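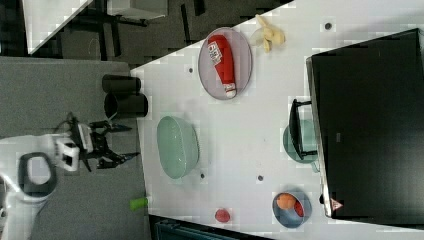

The first time Adaeze Obi drove out to look at her land, she drove right past it. There was no sign and no gate, only a bent fence post with a strip of orange tape on it, and she was a good mile down the Verngate road before she thought to turn around. She laughs about it now, sitting on the tailgate with a thermos of coffee, looking over the 7 acres she bought after two years of reading listings in bed.

She had started out wanting a cabin (everybody does, she says) and ended up wanting dirt, a view and a payment she could live with. The payment came to $455 a month, paid straight to the seller, a retired well driller who still stops by to ask how the road is holding up.
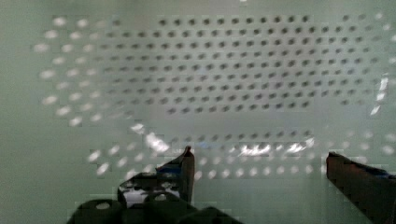 The road, as it happens, is holding up fine. Water is another story! The nearest good well is over on the Kekevis place, and the drilling quotes she got in December made her sit down, so for now she hauls it, 200 gallons at a time, in a tank strapped to her brother's old trailer. It's slow going on the hill, and she has learned to leave early, before the wind gets up.

Her advice to anyone shopping for acreage is to walk the lines with the survey in your hand, and then go back after a hard rain and walk them again. She plans to put in the septic next spring, and maybe a few peach trees along the wash.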